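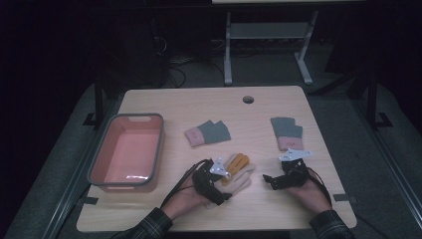
### 3.2 Equipment plan and budget

The budget of the Womanbridge site was fixed in March, before the first recordings. We planned the purchase of hand-held grippers in pairs, because one operator always works with two hands. For the glove sorting task we requested 6 pairs: 5 for daily use and one as a spare. Ziseo and Skolten both sent offers. We selected Skolten, whose price already included the mounting brackets and the cables.

Wear of the finger parts was more difficult to estimate. Soft knitted items, such as the glove in Figure 2, leave fibers on the fingers, and cleaning takes working time which our first plan did not contain. We therefore reserved 600 dollars for replacement fingers.
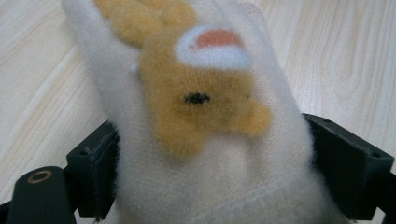 **Figure 2.** White knitted glove with an animal face, held between the two gripper fingers.

The tables and trays were taken from the Athumani laboratory and are not part of the sum.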